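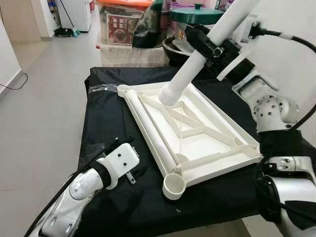

Oltton flat-pack stool as a task object for two-arm data collection

Reviewed February 5, 2026

We bought the Oltton stool to use in a bimanual assembly set. It is sold as a cheap seat for bathrooms and balconies. This review covers how well it works as something for a pair of arms to build over and over while an operator teleoperates and a policy is trained on the result. Whether it is pleasant to sit on was not tested.

What is in the bag

A white plastic seat frame, four tubular legs and a leaflet. The underside of the frame has cross-bracing ribs and a round socket at each corner. Each leg has a threaded tip. No tools are needed, and we left the leaflet out of the task.

Setup

Two arms, one at each side of a table covered in black cloth, with a head camera and one camera on each wrist. The frame starts upside down and flat. The operator picks up a leg, brings the tip to a socket, seats it and turns it until it stops. We recorded 291 episodes over 12 sessions, most of them in November. Of those, 122 were full builds and the rest were single-leg insertions from varied starting poses. Control was through a Hanrahan leader rig, and the logs went into Trandetti for trimming and labelling.

As a task

The difficulty is about right. A tube is easy to grasp anywhere along its length, so operators rarely lose time on the pick. Alignment is the hard part. The leg is long compared with the socket, and a small error in wrist angle becomes a large one at the tip. Operators learned to grip lower down than they first wanted to, and episodes recorded after that change are noticeably smoother. We tagged the earlier ones separately and would advise doing the same.

The thread is coarse and forgiving. A cross-threaded leg can be backed out and tried again, which gives useful recovery data. A parallel gripper cannot turn the leg far in one go, so every insertion contains several regrasps. During these the second arm has to steady the frame or the leg. If you want two-handed behaviour that is really needed by the task, this object supplies it.

Problems

White on white. The legs and the frame are the same matte white, and when a leg lies across the frame its outline is weak in the head view. Our depth readings were also poor around the ribs. The black cloth separates the frame from the table well but does nothing for leg against frame. A band of coloured tape on each leg fixed most of it, at the cost of a less natural object.

The frame slides. It is light, and the cloth moves under it. Seven episodes were thrown out for this reason alone. Clamping it would remove the need for the second arm, so we put up with the losses.

Wear. After around 100 builds the sockets felt slacker and the legs seated with less force. Keep the build count for each frame in the episode metadata, and do not mix old and new frames without recording which is which.

Resetting is slow. Unscrewing four legs by hand takes longer than an operator expects. We began recording the disassembly as its own task, which made better use of the time.

Compared with the Brurkent stool

The Brurkent uses push-fit legs. It resets faster and slides less, being heavier, but the insertion is over in one movement and the demonstrations look much alike. We keep it for warming up new operators.

Verdict

Recommended for labs that already have a working two-arm rig and want a contact-heavy task with a clear end state. Less suitable as a first task. Buy at least three, tape the legs before the first session, and fix the grip height in the operator instructions.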